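Two-Arm Bench Tips, Mostly Learned the Hard Way

Paper is the cheapest thing our pair of arms can wreck, so paper is what they get. A pink sheet between two grippers shows a bad handoff fast. If both pull at once, it tears.

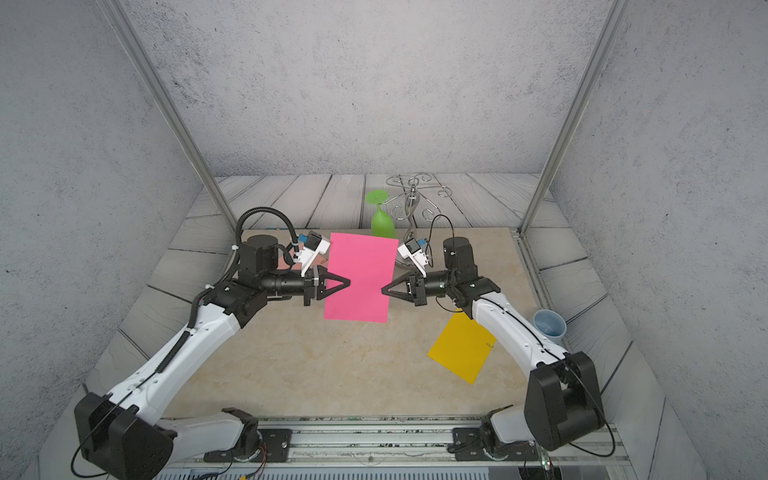
1. Find the stop button first
Nhi Quách hit ours at 2 in the morning, after the left arm quit listening. Tape its cable down.

2. Count your paper clips
A stray one got into a joint in November -- nearly four hours with tweezers. Look past the yellow sheet for loose ones, like the orange and blue pair. 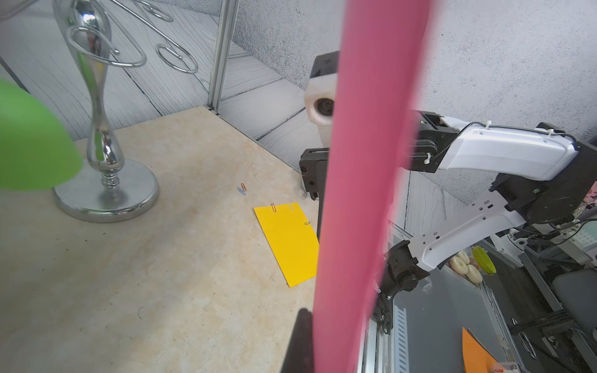

3. Go slow when the tips get close
Halve the speed for clips on the pink sheet's edge. The Stostosus manual calls a collision "unplanned contact." So was my thumb.
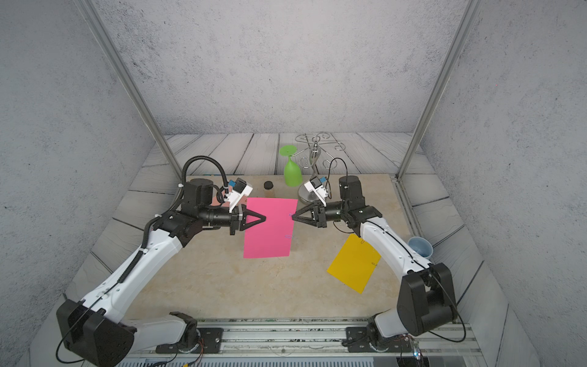 4. Power off before reaching in
Both arms. Yes, the quiet one too.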